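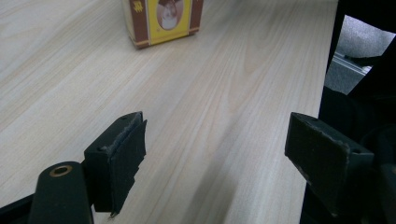
Opening, slide 1. The subject is the Trokwood share placement and what the prospectus says about where the money goes. I will take the offer terms first, then the lockup, then the accounts. Most of the questions I get are on the accounts, so I will keep the terms short. Net proceeds are assigned to two uses: repayment of the Primico credit line and working capital. The second heading is wide. Management can allocate it however it likes after listing. Read the risk section with that in mind.

Slide 2. Offer terms. Gross proceeds are $412 million. Of this, $120 million repays Primico in full, including accrued interest. The prepayment fee is 2% of principal and is booked in the quarter of closing. Underwriting costs are deducted before the working capital figure is struck — check the footnote, not the table.

Slide 3. Lockup. Founders and early holders are bound until May. The exception is Yin, which holds its stake through a fund vehicle and may transfer to affiliates at any time. A transfer to an affiliate does not release the shares, but it does change who reports them. Expect filings that look like sales and are not. Pause here for questions on the register.

Slide 4. Revenue recognition. Trokwood books merchant fees at settlement and subscription fees evenly over the term. Refund reserves sit in other liabilities. The Nallwood unit was consolidated partway through the comparison year, so the reported growth rate includes acquired revenue. Strip it out before comparing margins. The pro forma note gives the full-year numbers, unaudited.

Slide 5. Cash flow. Customer balances are held in segregated accounts and excluded from cash on the balance sheet. They do pass through the operating cash flow line. Read that line net of the change in customer balances or it will mislead. Kedir Ambaye has the reconciliation and will take detailed points on it after the session.

Slide 6. Valuation. Use enterprise value over net revenue, with net revenue taken after processing costs. Gross payment volume is not a basis for a multiple. My discount for the dual-class structure is 20%; the sensitivity table is on the backup slide. Leave it on screen during questions.

We use cookies to improve your experience on this site. Accept all | Manage settings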